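Section 2: Setting Up a Sorting Station for Your Laundry

I'm going to assume you've read Section 1 and already picked out your basket. If you skipped it, that's fine, you can go back later (Raelene Katene wrote that part and she's a lot more organized than I am). This section covers where to put the basket, what to put it on, and how to get a mixed armful of clothes into it without making a second mess on the floor.

I wrote the first version of these steps in January, for the shared apartments at Brimport, and then rewrote most of it after Mwanaisha Kashindye tried to follow it and ended up with the stool blocking her closet. So a lot of the small stuff in here is thanks to her!

What you need

One basket, rigid, with slots or holes in the sides
One stool or low bench with a flat top
A patch of floor near a wall, out of the way of doors
The clothes

You don't need a lid. I used one for a while and all I ever did was set it down somewhere and lose it.

Setting up the stool

1. Pick your spot. I like the outside corner of a wall, where you can walk up from more than one direction. Leave room to stand in front with your elbows out a little - you'll want that when you get to sweatshirts.

2. Set the stool down and push on the top with your palm. On carpet it may sink a bit on one side, so turn it until it stops rocking. If it still rocks, move it a hand's width over and try again.

3. Put the empty basket on top. The bottom of the basket should sit on the stool all the way across, or close to it. If more than a little hangs over one end, the basket is too long for that stool.

4. Look inside before you load anything. Lint, coins, a dried blob of detergent, whatever's in there, wipe it out now.

Caution: Don't stand on the stool to reach a shelf while the basket is out. Don't sit on it either. Once you've made it the sorting stool, leave it the sorting stool.

Note: The Iltance stool guide uses the word "platform" for the flat top. Same thing. I'm going to keep saying top.

Loading the basket

5. Decide what goes in first. I do grays and lights in one round and darks in the next, with the darks kept out of the basket until the first round is done. Fumiko Imai does it the other way around and her clothes look better than mine, so pick whichever you'll stick with.

6. Take one piece at a time. I know, I know. It feels slow, but two things grabbed together always seem to have a sock trapped in between.

7. Hold the piece over the basket and let the lower end go in first. Then bring the rest down after it. If you drop it from up high, a sleeve will land over the rim and you'll be fishing it back in. 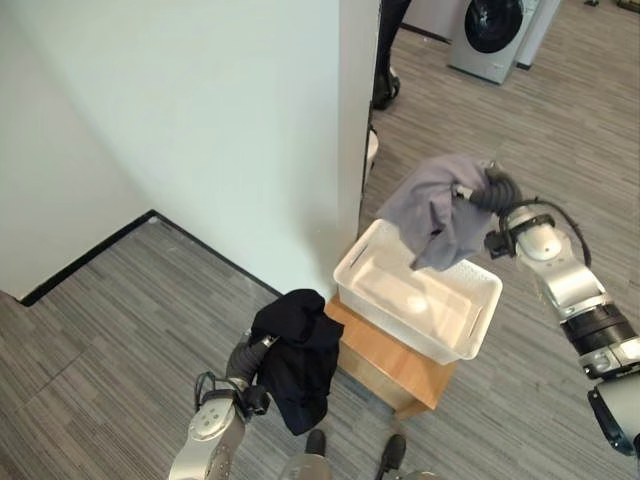
Gray piece over the basket, navy piece held off to the side by the stool.

8. Keep the next color group off to one side. Hanging down next to the stool is fine for a minute or two. If you need both hands, lay it over a chair back and come back to it.

9. Check pockets as you go. Tissues are the worst. A single tissue can ruin a navy load and you'll be picking bits off until summer.

10. Stop when the clothes reach the rim. Don't press them down to make room. A packed basket is heavy, it's awkward to lift off a stool, and the stuff on the bottom comes out looking like it's been slept in.

Caution: Lift the basket straight up and then step back. Dragging it across the top of the stool can tip the stool toward your shins (ask me about my shins).

Bulky and soft things

Sweatshirts, fleeces and thick T-shirts bunch up when you grab them in the middle, and then they take up twice the space. You don't have to fold them for sorting. Just do this:

11. Find the neck or the waistband and hold it there.

12. Give it one shake, away from the basket.

13. Lower it in along one of the long sides, so the middle stays open for smaller stuff.

If the piece is inside out, decide now whether you're turning it. I turn plain things right side out and leave anything with a print inside out for the wash. Mekdes Abera turns everything, and she does it faster than I can find the tag.

Note: Anything still damp, like a gym towel or a shirt that got rained on, shouldn't sit in the basket overnight. Hang it over a rail first and add it when it's dry.

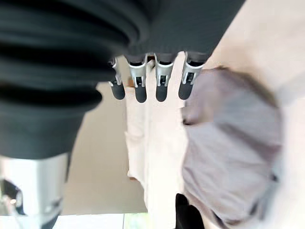 Can I put the basket straight on the carpet if I don't have a stool?
You can, and plenty of people do. The stool just saves your back. If you go with the floor, kneel for the loading part and keep your dark pile on a towel so it doesn't pick up fuzz.

Cleaning and putting away

14. When the basket's empty, turn it over and tap the bottom. Lint likes to hide in the corners and along the slots.

15. Wipe the inside with a damp cloth and a drop of dish soap. An old toothbrush gets into the slots nicely. Let it air out upside down.

16. Wipe the stool top with a dry cloth. If it's bare or lightly finished wood, skip the wet cloth, and never leave a damp basket on it - you'll get a ring.

17. Slide the stool back against the wall and store the basket on it, right way up, ready for next time.

Questions about this section go to Ozan Uçar, who keeps the Brimport copies up to date. Section 3 covers folding.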